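작은 부품 정리하기: 금속 통 하나로 시작하는 방법

2020년 12월 26일

안녕하세요. 저는 한국어가 모국어가 아니라서 문장이 조금 딱딱할 수 있습니다. 이해해 주시면 감사하겠습니다. 오늘은 블록이나 작은 부품을 큰 통에 모아 두고 나누는 방법을 씁니다. 저는 Ternano 작업실에서 이 방법을 배웠고, 지금은 집에서도 똑같이 합니다.

준비물
- 위가 열린 큰 통 1개 (뚜껑은 필요 없습니다)
- 작은 상자 6개
- 마른 천
- 종이 라벨과 펜

1. 통을 고르기
플라스틱 통도 괜찮지만 저는 금속 통을 더 좋아합니다. 무거워서 손을 넣어도 잘 움직이지 않습니다. 처음에 Alstead에서 산 얇은 통은 670그램밖에 안 되어서 자꾸 밀렸습니다.

2. 통을 비우고 닦기
물건을 다 꺼낸 다음에 마른 천으로 바닥과 구석을 닦습니다. 구석에는 먼지가 많이 모입니다. 물로 씻었으면 하룻밤 말리십시오.

3. 자리를 정하기
통은 평평한 탁자 위에 놓습니다. 의자에 앉아서 바닥까지 손이 닿는 높이가 편합니다. 저는 바닥에 놓고 하다가 허리가 아팠습니다.

4. 한 종류씩 꺼내기
여러 가지를 한꺼번에 꺼내면 탁자가 금방 복잡해집니다. 먼저 색을 하나 정하고 그 색만 꺼냅니다. 빨간색은 눈에 잘 보이니까 처음 하는 분에게 좋습니다. 한 번에 20분만 하고 쉬십시오.

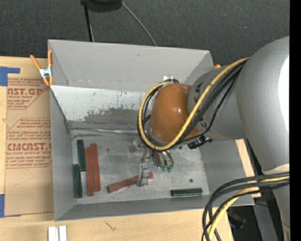 5. 상자에 나누고 라벨을 붙이기
꺼낸 것은 바로 작은 상자에 넣습니다. 라벨에는 색과 모양만 짧게 씁니다. 저는 옛날에 크기까지 썼는데 글씨가 너무 작아져서 읽을 수 없었습니다.

6. 남은 것을 보기
마지막에는 짝이 없는 부품이 조금 남습니다. 버리지 말고 봉투 하나에 넣어 두십시오. 저는 10월에 버린 부품을 한 달 뒤에 다시 찾았습니다.

참고: 통 안쪽이 긁히는 것이 싫으면 얇은 펠트를 깔아도 됩니다. 그런데 펠트에는 먼지가 잘 붙으니까 가끔 털어야 합니다.

질문은 댓글로 써 주세요. 답이 조금 늦을 수 있습니다.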